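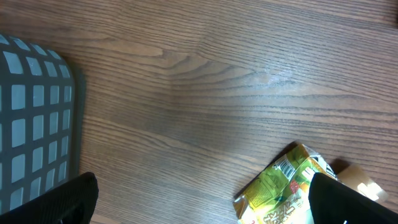 Hogar › Muebles y madera

Cerco blanco en mesa de madera
Shadi Awad
Una olla caliente me dejó un cerco blanco. Compré la cera Pladik, 900 g, y nada – sigue igual. Lijar me da miedo.
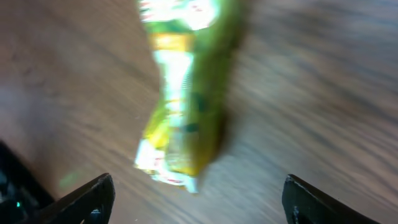
Wahyudi Lumbantobing
No lijes todavia. Paño de algodón seco encima, plancha tibia sin vapor, 50 segundos y miras. Repetir.

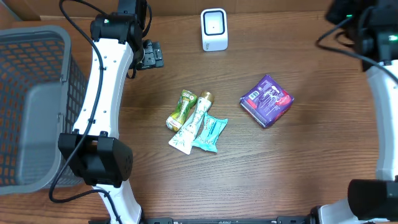

Hindov
Mayonesa toda la noche, mi abuela lo hacia asi. Suerte!!
Lo de la plancha ni idea. Si es barniz viejo igual se levanta – prueba antes por debajo.

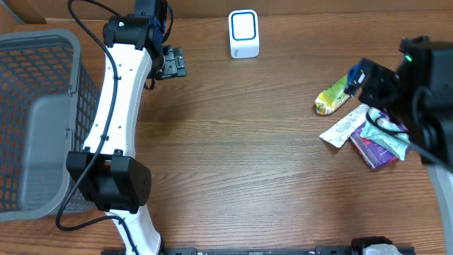
Y la cera después, cuando se haya ido la mancha. Poca.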